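Grondby news desk – workshop notebook

18th May

Started early on the duplicates again. For anyone picking this up cold: the morning round-up page takes in the police log, the council notices, the court list, the death notices and whatever the sports clubs have sent, and Brudis is supposed to stitch them into short items, one per event. It mostly does. What it also does is run the same burst water main three times under three headlines, and then on the one day there really are two separate water mains it decides they're the same one and throws the second away. We had an email about that from a reader on the second street, and fair enough.

So the job today was the matching. I pulled everything the round-up has published since October, 792 items, and ran the lot through Kilix with the old settings to see what it would call a pair. It came back with 227. I had expected a few dozen! I made a large coffee and went through them by hand, which took until lunch and is the sort of thing I quite like when the phone isn't ringing.

First impressions, in no order:

A good half of the pairs are proper duplicates. Same crash, same road, same morning, one from the police log and one from the fire service. Those are easy and Brudis should have caught them before they went out. I think it missed them because the fire service writes the road number and the police write the road name, and we've never told it they're the same road. There's a list of road names somewhere on the shared drive from when we did the election maps. Find it.

Then there are follow-ups, and these are the ones that bother me. A man is arrested, then he's charged, then he's in court, then the case is dropped. Kilix thinks those are all one story (they are, in a way) and the old rule keeps the first and bins the rest. Which means we have at least one case where the page still shows the arrest and nothing after it. That is bad. That's the sort of thing we'd get a letter about and deserve it. I've added the missing lines to that item by hand and put a note on it saying it has been updated. I want to check all the court ones the same way before we do anything clever.

And then the ones that are plain wrong. Two death notices from the same funeral director, which use the same three paragraphs with the name changed, so of course they look alike to a machine. A parish supper and a different parish's supper. Every single under-twelves match report, because there are only so many ways to say it rained and the home side lost.
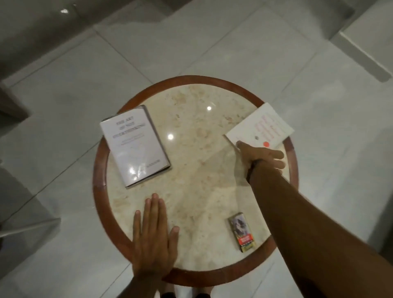
The obvious fix for the last lot is to strip out the boilerplate before comparing. Shim already does something like this for the council notices (it chops off the legal paragraph at the bottom), so I copied that bit of Shim across and gave it the funeral directors' standard wording and the league's template. Worked first time on the death notices. Did nothing at all for the football, and I spent far too long finding out that the league sends its reports with odd invisible spaces in them, so my template never matched. Cleaned those out. Then it worked on the football and broke the council notices, which had been fine for months. Put it back, did it again more slowly, had a biscuit.

Note to self and to whoever is on the late desk: do not edit Shim on the live machine. I know it's quicker. I know I did it today.

The next thing was the threshold. The old setting calls two items a pair if they're 80 per cent alike, and I can't find any record of why. I've been back through this notebook and the best I can find is a line saying "seems all right", in what I'm sorry to say is my handwriting. I tried it higher and lower. Higher gets rid of the suppers and the football but loses the crashes with the different road names. Lower catches the crashes and also decides that every planning application in Grondby is the same planning application. I've come round to thinking the number matters less than what we feed it, so I've left it alone for now and would rather put the time into place names and dates.

Dates, by the way, are a mess. The police log gives the date the log was written, the court list gives the date of the hearing, the council gives the date of the meeting and sometimes the date the notice went on the board, and a few of the clubs give no date at all and just say "at the weekend". Brudis stores all of these in one box called date. I've asked for (well, I've written on the whiteboard) two boxes, one for when the thing happened and one for when we were told. If we had both, the second water main would never have gone missing.

After lunch I did a small test with version 2 of the matching rule, which goes like this:

Same place and same day the thing happened: hold both and ask a person.
Same names and a later date: treat as a follow-up, add it to the earlier item, move the item back to the top of the page.
Same wording but different names: leave both alone.
Anything to do with a death: never merge, always ask.

The last one is mine and I'm not budging. Merging two death notices by accident is the kind of mistake you can't put right with a correction line. The family sees it first.

I ran that over the pairs I'd already sorted by hand and it agreed with me on most of them. Where it didn't, it was usually the names. The court list writes surname first in capitals, the police log hardly gives names at all before a charge, and the council likes initials. There's also a family in town with the same first name going back three generations, all of whom seem to be on something or other. A person on the desk knows which is which. The rule hasn't a hope. For now anything with that surname goes into the ask-a-person tray.

The tray itself needs some thought. At the moment it's a tab in the editing screen that you only see if you scroll along, and I'd bet lunch it has been full since it was set up. I looked, and it was. Some of what was in there was months old. A road closure for a road that has since been opened, closed again and opened. I cleared the dead ones and kept the rest in a sheet so we can see what sort of thing piles up. If the tray isn't the first thing you see in the morning it won't get emptied, so it wants to be on the front of the screen, with a colour. I'm thinking orange. The red is taken by the printer warning.

I also had a go at the headlines, though it wasn't on the list. When Brudis stitches several sources together it picks the shortest headline, and the shortest is nearly always the vaguest – "Incident on High Street", that sort of thing. Tried picking the longest instead and got the council's, which are longer than some of our stories. Tried picking the one with a place name and a verb in it, and that's miles better! Not perfect, it gave me "Bridge considers closing" from a meeting about whether to close the bridge, but that made me laugh and it's an easy one to spot. I've left it switched on for the sports and the roads and off for everything else.

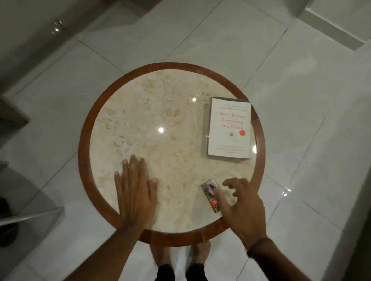
Something I want to raise at the next catch-up: what we do with old items when a case ends. At present the page carries an arrest for as long as the archive lasts. If we never hear how it came out, and with the smaller cases we often don't, that's all anyone will ever find under that name. I don't think this is one for the software. It wants a proper desk rule, written down, saying how long we leave an arrest up with no outcome and who rings the court to find out. I'd start with the drink-driving ones, as there are a lot of them and they tend to be settled quickly. Happy to do the ringing if somebody covers the roads.

Same goes for the death notices we turn into short news items, when it's a councillor or a head teacher or someone people would know. We've been letting the first version go out with "no cause has been given", and then leaving it there. It reads as though we're hinting at something. Could we just say who they were and what they did, and add to it if the family or the coroner says more? I've rewritten the three on the page at the moment. Have a look and tell me if you hate them.

Where things stand at the end of the day:

Old duplicates: sorted by hand, list is in the shared folder, file is called pairs-checked. The follow-ups are in their own column. Please don't re-sort it, the colours don't move with the rows.

Shim: council notices working, death notices working, football working. Copy from before I touched it is in the folder marked old.

Kilix: settings unchanged, except that it now reads the cleaned text and not the raw.

Brudis: new rule is on the test page only. The live page is running as it did yesterday apart from the sports and roads headlines.

Still to do: the road names list, the two date boxes, the orange tab, and a check of every court item to make sure what we're showing is the latest we know. I'd like that last one done before the new rule goes anywhere near the live page, even if it's dull. I got through the first screenful before I packed up and found one that needed changing, a hearing that had been put back and we still had it under the old date.

Also the fire service have changed the layout of their log again. It came in late this afternoon with the time and the place swapped round, so if tomorrow's page says there was a chimney fire at somewhere that looks like a clock reading, that's why. Fix it by hand and I'll sort it when I'm in.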